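Thérèse McIntyre on a slow winter for lake trout

Friday, January 29, 2021

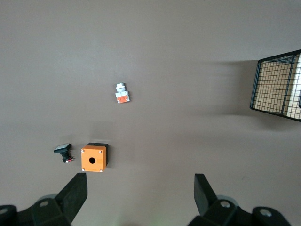 Late ice and short days

Thérèse McIntyre has kept a log of every day she has fished Carkness Lake, and this winter's pages are thinner than usual. The ice on the north bay didn't hold until after New Year's, and the main basin took longer than that.

"I like six inches under me before I take the sled out," she said. "I had four at the Poirier landing and open water off the point. So I stayed home and tied jigs."

She has been out most weekends since. The fishing has been slow in the mornings and fair in the last hour of light, which is the reverse of what she is used to on that lake. Most of her trout have come from 75 feet of water, on the edge where the basin starts to climb toward the island. Last winter she caught them shallower.

"I don't have a good explanation," McIntyre said. "There's a lot of bait out deep. I can see it on the sonar. Maybe they just don't have to move."

What she is using

Her setup is simple. She fishes a medium-heavy rod with braided line and a fluorocarbon leader, and she has two jigs tied on at any time, a white tube and a plain silver spoon. She tips the spoon with a piece of sucker meat if the fish come up and look but won't take it.

"People change lures too much," she said. "If a fish follows it up 20 feet and turns around, he saw it fine. Reel faster. Or drop it back down past him and start over. I've caught more on the second drop than on the first."

She does not use a tip-up for trout anymore. She said she lost a good fish on one three years ago while she was pouring coffee, and the rig has been in the garage ever since. Her shelter is a two-person flip-over that she bought used in Rundberg, and the zipper on the left side has been sewn twice.

The August fish

McIntyre is better known around the lake for a fish she caught from a boat. She landed a lake trout in August, trolling with her friend Mélanie Turcotte, that she thinks was the heaviest of her life. She let it go without putting it on a scale.

"The surface was warm and he'd come up from a long way down," she said. "I wanted him back in the water. Mélanie got one picture, and her thumb is in it."

Turcotte was running the boat that day and remembers it a little differently.

"She says we had him on for 10 minutes. It was closer to 25," Turcotte said. "I had to keep swinging the stern around so he wouldn't get into the other line. Then I netted him tail first, and I heard about that the whole way in."

Neither of them measured the fish. McIntyre held it against the gunwale and later ran a tape along the same spot, but she won't give the number.

"It's a guess, and then it gets repeated," she said.

Stocking and the new limit

The lake received 1034 yearling trout in the last stocking, according to McIntyre, who helped carry buckets down the landing. The year before, it was 440. She is glad to see the increase, but she doesn't expect to notice it in her catch for several seasons.

"They're little. They have to get past the pike first," she said. "Ask me in five years."

She also supports the lower daily limit that came in this season. Some of the regulars at the landing have complained about it, and she said she understands why, especially the ones who drive a long way for a single day on the ice. She keeps two or three fish a winter herself, and smokes them.

Turcotte would go further and close the deep basin for part of March. McIntyre isn't sure about that.

"We've argued about it in the truck," McIntyre said. "She has a point about fish coming up from that depth. A lot of them don't go back down well. If you're going to fish 75 feet, you should plan on keeping what you catch and then quitting."

The rest of the season

The two plan to fish the Utetti side of the lake next, where a pressure ridge has kept the snowmobile traffic down. McIntyre will walk it first with a spud bar. She wears ice picks around her neck and carries a throw rope on top of the sled, where she can reach it.

"I went through once, up to my waist, a long time ago," she said. "It was near shore and I got out on my own. I check every few steps now, even where there's a track."

She expects to fish until the middle of March if the landing stays solid. After that she will put the sled away and start on the boat trailer, which needs a wheel bearing.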